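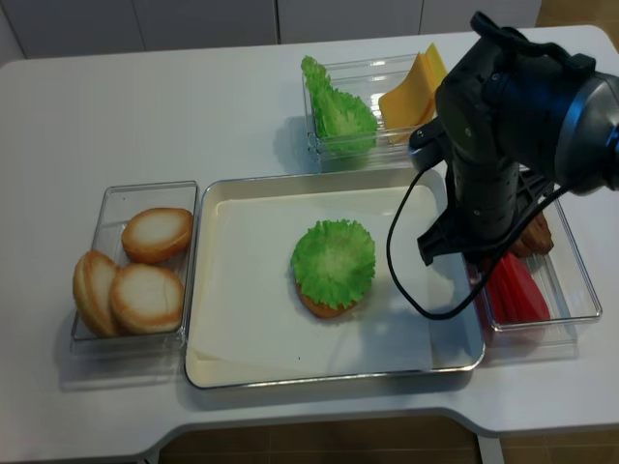
Sumathi Chacko thinks I've made up my mind already, and she told me so over the phone before I had my coat off. According to her I went in wanting the thing to fail, I'd have written the same page if it had cooked a wedding dinner, and I should stop calling it "the arm" in that tone of voice. She also said that if I send Rajeshwari a no, I'd better have more behind it than a mood.

So tonight I'm writing it all down while it's fresh, and she can read it when it goes up.

Last updated: 11th December

The thing is the Hasilard, and what Drullitz wants to sell us is the starter package: one arm, one gripper, the trays and tubs, the software, and a person who comes out to set it up. The quote is $3546 a month on a lease. There's a setup charge on top that Jhun Bañez keeps promising to "look at," and I've been looking at it for him since November. Jhun is perfectly nice. He answers the phone. I'd like him a lot more if he weren't selling me something.

I spent the afternoon at their demo room in Plenthorpe. It took me longer to find parking than to get through the slide show, and the slide show was long. They used the word "seamless" so often that I started making little marks in the margin and then quit because I was missing the prices.

The job they'd picked was burgers, which is fair, as burgers are what we do. Tray in the middle with paper in it, bins on three sides. Bun halves in one, lettuce and cheese slices in another, tomato in the third. I wrote down that the patty was at the bottom with lettuce right on top of it and no bun under either one. I asked about that. Jhun said the order is whatever you tell it to be. Fine, but then somebody has to tell it, and at our place that somebody is going to be me at six in the morning with the delivery guy leaning on the bell.

What I'll say for it: it's steady. It doesn't chat, it doesn't look at its phone, and it reached for the bins the same way each time I watched. I can see why a person with a big kitchen and a small imagination would fall for it. Fuseini Agbenyega was standing next to me and he was smiling like a kid at a train set, and he has worked a grill longer than I have, so I can't call him easy to fool.

But I kept coming back to the bins. Every piece of food was already washed, already sliced, already separated, and sitting where the arm could get at it. That's the work! Putting a leaf on a patty is maybe the one part of lunch that has never given me any trouble. Give me a machine that pulls apart a cold brick of cheese slices, or finds the good leaves in a bad head of lettuce, and I'll sign whatever Jhun puts in front of me. I asked who fills the bins. He said "your existing team." I asked if my existing team would be paid out of the savings or before them, and he wrote something on his pad.

Then there's cleaning. The gripper has angular fingers, all corners, and there's a black cable that hangs off the arm in a loop over the work. I asked what happens when sauce gets on the cable. Jhun said the cable can be covered with a sleeve. I asked if the sleeve is in the package. It is not in the package. I asked how long it takes to clean the fingers properly, meaning the way an inspector would mean it, and was told the fingers come off. That wasn't my question. I asked it again and got a brochure.

I don't want to be unfair about the speed, so I'm leaving my guesses out of this. They wouldn't give me a number for our menu. They gave me one for "a standard build," and when I asked what was in a standard build, the person running the laptop said it depends. I wrote "depends" and underlined it. Fuseini says any kitchen would say the same about a new hire. Maybe so, but I don't sign a lease on a new hire.

The contract is the part that really bothers me. Thirty months sounded bad enough when I misread it. It's 30 months with a review after 5, and the review is theirs. They review us! If our use is "below the recommended level," they can suggest a change of plan. I read that line twice in the car with the heater on. There's a way out in the first 2 months, but we'd pay to have it all taken away, and the amount isn't printed anywhere I could find. I've emailed Jhun for it. I've also asked for the name of one customer who has had a Hasilard through a full summer, and I don't mean a quote on a web page, I mean a phone number.

Deepika Pai did call me back about Thevar, who sell something similar and cheaper. Her cousin's place had the Thevar one on trial. She said it was all right as long as the tomatoes were firm. I asked what happened with soft tomatoes and she laughed for quite a while, so I didn't get a proper answer, and I'm not putting it in my notes for Rajeshwari as if I had.

Rajeshwari D'Souza owns the place and it's her money, and what she wants from me is a yes or a no. I think she'd like a yes. She sees the second prep shift going unfilled every few weeks and me taking it, and she's being kind, in her way. I told her tonight that it's a no on these terms and that I'd go back if they'd bring the arm to our kitchen, on our counter, with our lettuce, at noon. She said to ask. I've asked. Jhun said he'd have to check whether "off-site evaluations" are available in our area. We're a short drive from him.

Back to Sumathi, who has a point, a small one. I did go in sour. I was sour about the last gadget, the fryer timer that yelled at us in a woman's voice until Fuseini took the speaker out, and I probably carried some of that into Plenthorpe with me. If they turn up at noon and it gets through a lunch, I'll write that here in the same size letters.

Tomorrow: onions, chase the exit fee, call the laundry about the aprons, and find the page of the contract that says who pays if a part breaks. I had it in my hand at the demo room and now it's not in the folder.

14 shares
3 comments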